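Okum Tischbehälter, orange

Der Hersteller Radwan bewirbt den Okum als Sammelbehälter für leere Getränkeflaschen am Arbeitsplatz. Schöne Idee. Ob man dafür ein eigenes Produkt braucht, muss jeder selbst wissen, ein Karton tut es bei uns im Lager seit Jahren auch. Dünnwandige Wasserflaschen mit Schraubdeckel sind der angebliche Haupteinsatz.
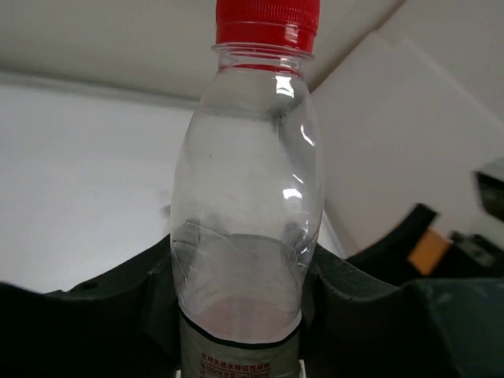
Reste sollte man vorher ausgießen. »Auslaufsicher« steht zwar im Prospekt, geprüft haben wir es nicht. Zylindrische Form, oben offen, 2 Jahre Garantie. Die Farbe ist Geschmackssache, auf weißen Tischen übersieht man ihn jedenfalls kaum.

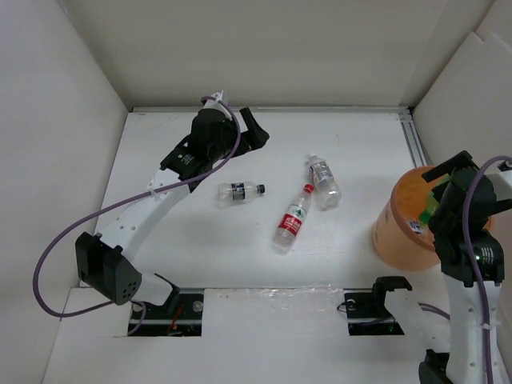
Lieferung und Rückgabe

Versand in 5 Werktagen, Artikelnummer 126. Rückgabe nur unbenutzt. Fragen an Mohcine Ghoneim.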